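Skomalano Community Choir
Minutes of the Spring Planning Meeting
May 4, 2019

Chair: Sachiko Shimada
Minutes: Fouad Kettani
Apologies: Ms. Demora (altos), Mr. Nolov (accompanist, but he sent a long and very cheerful note, see item 3)

1. Minutes of the last meeting

Approved with one correction. The spring concert raised $471 at the door, and the earlier figure left out the bake table. Sachiko said again how good the spring concert was and asked that this be written down, so it is written down. The altos were glorious!

2. The August concert

Long and happy discussion. We have the old library hall for the evening, with the good piano, and we can get in early to rehearse on the spot. Sachiko's draft program opens with the two rounds everybody knows, then the sea songs, then a short set from the small group, and after the break the big piece — the Ó Néill "Harbor Evening" in four parts, all the way through this time.

There was some worry that the last page of the Ó Néill sits too high for the sopranos at the end of a long night. Fouad suggested moving it to just after the break while voices are fresh. Agreed. Sachiko would also like to try it a half step down and will ask Mr. Nolov to play it both ways at the next rehearsal so we can hear which one rings.

The small group asked for 20 minutes. They were given it, and they promised to stick to it. The tenors would like a song of their own. Sachiko is delighted and will look for something with a tune they can really lean into. Suggestions to her by email, please, with a recording if you have one.

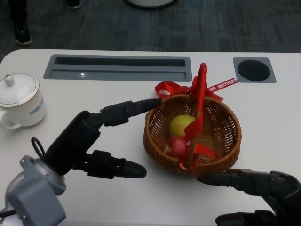
The meeting table, mug side.

3. Note from the accompanist

Mr. Nolov writes that the practice tracks are nearly finished. Each part will have its own track, with the part played loud and the others soft, plus a full version at concert speed. He would like everyone to know that the slow movement is slower than we think it is and the fast one is not as fast as we sing it. He also asks singers to mark their breaths in pencil, because the scores go back in the cupboard after August and he has been erasing ink marks with very little luck.

Warm thanks to Mr. Nolov from all.

4. Scores and folders

We own 40 copies of the Ó Néill, which covers everyone with some to spare for new singers. Several copies of the sea songs have lost their back pages. Fouad will go through the box and print what is missing. Black folders for the concert, please. If yours has come apart, tell Fouad before the dress rehearsal and he will bring a spare.

5. New singers

Open rehearsals were a joy last year and we want to do them again. We settled on 2 of them, both early in the summer so that newcomers have time to learn the music. No audition, and no need to read music — we'll seat each new person beside someone steady on the same part. Fouad will redo the poster with bigger lettering and take it to the bakery, the library and the school.
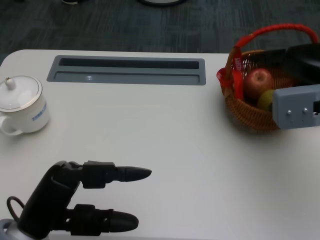 Can someone join if they have to miss a few rehearsals over the summer?
Missing a few is fine as long as you come to the dress rehearsal and learn your part from the practice tracks in the meantime.

6. Warm-ups

Sachiko has been trying a new set of warm-ups from a workshop she went to and is thrilled with them. More humming, more sliding from low to high, and a silly one with lip buzzing that made the basses laugh so much they sang better for the rest of the evening. She will lead them at the start of each rehearsal, so please come on time, or you will walk in on the buzzing.

Ms. Demora asked by email whether we could sing standing up more often. Agreed for the second half of each rehearsal. Chairs stay out for anyone who wants one.
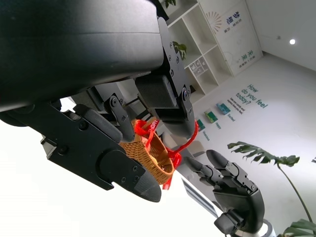 A close view from the day of the meeting.

7. Any other business

Water jugs for the hall: Fouad to ask the library.

Ride sharing for the concert: a sign-up sheet will go around at the next rehearsal. Please put down how many seats you have, and whether you can wait while the risers are packed away.

8. Actions

Sachiko: final program order, tenor song, key of the Ó Néill with Mr. Nolov.
Fouad: missing pages, posters, spare folders, water jugs, sign-up sheet.
Mr. Nolov: practice tracks.
Everyone: pencils!

The meeting closed with one verse of the first round, sung from memory.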